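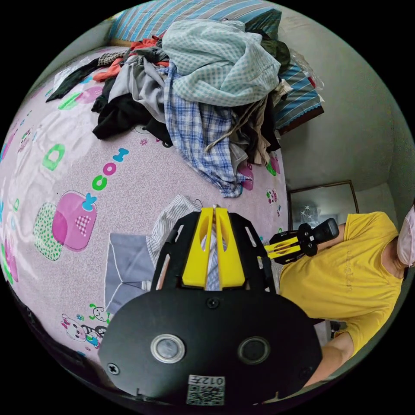 Flokau fitted sheet, lavender pink cartoon print, with some folding on top

Print this page | E-mail to a friend
Search products Go
November 29, 2025
By Menaka Paul

I bought this fitted sheet in March at the Hoarau shop in Rirkville, and it's been on and off the bed ever since. The print is big and silly – a white bunny-like animal, small pink flowers, "COOL" in fat curvy letters – and I love it way more than a grown woman should! It does show creases, so if you iron your bedding (I don't) plan on that. It gives me a nice flat spot for sorting shirts too. I paid $38, item 764 in the Flornano range. Mine took 2 washes to soften up. Pillowcases are sold separately, boo.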